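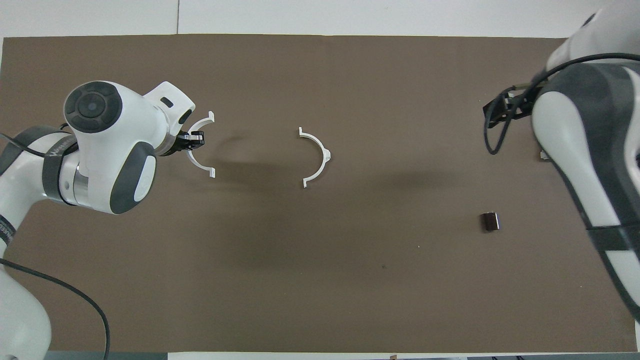 Brown mat, white half-rings. The mat takes up most of the tabletop.

Bench mats and small plastic parts: frequently asked questions
Skurcombe Workshop Notes
Last updated 13 May 2019 by Renu Khurana

Do I need a bench mat at all?
Probably not, if your table is already scratched and you don't mind. A lot of what gets said about mats comes from people selling mats. I use one for light assembly and sorting. For anything with glue or heat I use a piece of scrap board and throw it out afterwards.

How big should it be?
Close to the full width of the table. A small mat has an edge right where you want to work, and parts end up half on and half off it. Leave a strip of bare table along the front if you like somewhere to rest your wrists.

Does the colour matter?
A bit. White plastic shows up well on brown. Black screws don't, whatever the packet says about "high visibility". Makis Petridis swears by green for everything and has yet to convince me. Try your own parts on it before you pay.

Are "professional grade" mats worth the extra?
I haven't seen a definition of professional grade that means anything. Ask what it's made of, how thick it is and whether it can be returned. If the seller can't answer the first one, keep your money. We had an Oltau mat that was supposed to lie flat out of the tube. It spent all of August curling at both ends with paint tins on it.

How should I set out half-rings and other curved pieces?
Flat on the mat, with space between them. Don't nest them, even though it looks neat. Tabs catch on each other, and when you pull one out its neighbour comes too. If you have matching halves, keep each pair together from the start.

Two halves look identical. Can I swap them?
Maybe. I wouldn't trust a glance. Put the ends together and look for a gap, then flip one over and look again. Some halves are mirrored and some aren't, and I've been caught both ways. Pencil a small mark on the inside of each pair once you know.

The listing says the plastic is unbreakable. Is it?
No. Thin tabs are where I'd expect trouble first. Faustino Zepeda tested 62 curved plastic halves for us by opening them a little wider than they wanted to go, and 8 cracked at or near a tab. That's one batch on one bench, so don't read too much into it, but it isn't unbreakable either.

Should I open a half-ring out to get it over something?
Only gently, and only if you have a spare. If it doesn't want to go, check the size before you blame your technique.

How do I clean the mat?
Damp cloth, a drop of dish soap, wipe again with plain water. Special mat cleaner smells nicer. I couldn't find any other difference.

Do grid lines help?
For cutting, yes, if they're printed square. Check them with a ruler you trust. For sorting I'd sooner have a plain surface, as lines make small parts harder to spot.

Do you get paid for recommendations?
No, and there aren't many recommendations here to pay for. Corrections are welcome, preferably with measurements. Send them to Renu through the contact form.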